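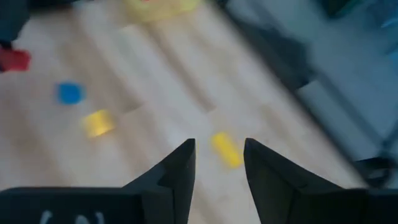 The case for leaving the blocks on the floor

Public libraries in this country have spent a good deal of the past decade deciding what to do with their children's areas. At the Posthorpe branch, and at its smaller neighbour in Altcombe, the question has returned in a narrower form. A draft practice note, circulated to branches in July, proposes that all loose play materials be confined to tables and returned to lidded tubs at the end of each scheduled session. It is the view of this column that the first half of that proposal is a mistake and that the second half requires amendment.

The materials in question are modest. They are plain coloured shapes, rectangular blocks and round discs for the most part, in yellow, blue and red. They make no sound and require no batteries. Their value lies in the fact that a child of two and a child of 5 will use the same piece for entirely different purposes, and that neither will need to be shown how.

The argument for tables is easily stated. A table keeps materials within reach of an adult who would prefer not to kneel. It reduces the likelihood that a patron will step on a block while carrying a stack of picture books. It also makes the room look orderly at a glance, a consideration that should not be dismissed, as visitors do form opinions of a service from the state of its carpets.

Against this must be set the plain fact that small children build on the floor. A tabletop has an edge, and the edge governs everything that happens on it. Roads come to a halt. Towers are kept low for fear of the drop, and any piece that does fall is treated as an interruption. On the floor, a dropped piece is merely a piece that has moved. A blue disc may lie at some distance from the nearest yellow block and still belong to the same undertaking, although an adult passing by would see only two things that ought to be picked up.

That last point deserves more attention than the draft note gives it. Adults are inclined to read scattered objects as the residue of play. Frequently they are the play itself, in the middle of a long pause. Staff at both branches will be familiar with the child who leaves a line of blocks, spends ten minutes at the board books, and returns in evident distress to find that the line has been cleared. The clearing was done courteously and in accordance with procedure. It was also done too early.

None of this amounts to a defence of permanent disorder. Tidying is a skill, and the library is one of the few public rooms in which children can practise it alongside others of different ages. The difficulty with the proposed wording is that it assigns the task to the end of the session and, in effect, to the staff. By that hour caregivers are looking for coats and the floor is cleared by whichever employee is nearest. The children learn that materials vanish when they leave.

A better arrangement would begin the tidy-up 12 minutes before closing, with the tubs set down on the floor and the lids taken away altogether. Sorting by colour should be permitted, though not required. Many children will sort without being asked: red with red, yellow with yellow, the round pieces somewhere else on principles of their own. Others will prefer to carry a single block across the room and deposit it with ceremony. Both are acceptable contributions, and the procedure should say so.

The matter of footing is a real one and should be met with furniture. The Casurska shelving installed at Posthorpe is movable, and 2 units placed at right angles would mark out a building area away from the path to the circulation desk. Altcombe has less space, but its window corner carries almost no foot traffic and could be given over to the same use. Pale, uncluttered flooring is preferable in such a corner, as strongly coloured pieces can be seen against it by patrons of any age. The patterned mat presently stored in the Altcombe program room is unsuitable for that reason.

Cost has been raised as an objection. The Serrano bequest, administered jointly by the two branches, has $1,000 set aside for early childhood programming, and nothing proposed here would exhaust it. Moving a shelf is free. Removing lids from tubs is free. A second set of blocks for Altcombe would be the only purchase of any size, and it is overdue in any case.

The draft note remains open for comment from cardholders. Those who use the children's area are encouraged to respond, and to ask in particular that the words "on tables" be struck from the second paragraph.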